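Karkesis bench automation, progress report to the Norley fund: June

Work package 2, open day at the Mirley site. The two-arm cell was shown to visitors in the afternoon. The task was bottle handling on a tray, with a wire wine rack at the back of the table.
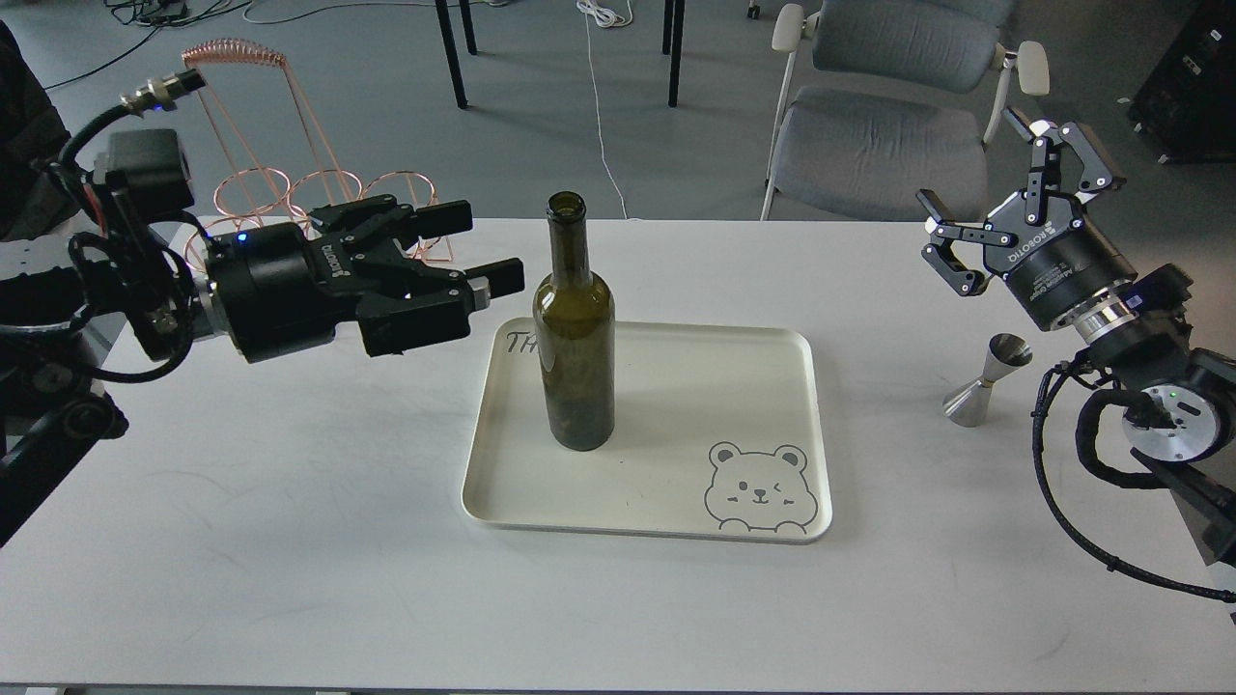
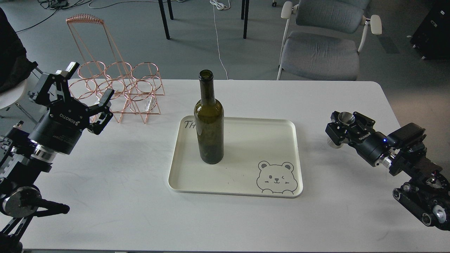 Attendance was 92, against a planned 60. Laskowska supplied the bench and the network link. Seven visitors asked for a follow-up meeting — two have been booked.

Spend on the day came to £3000, within budget. Outstanding: the written risk assessment for public demonstrations, and a decision on whether the cell stays at Mirley until the next review.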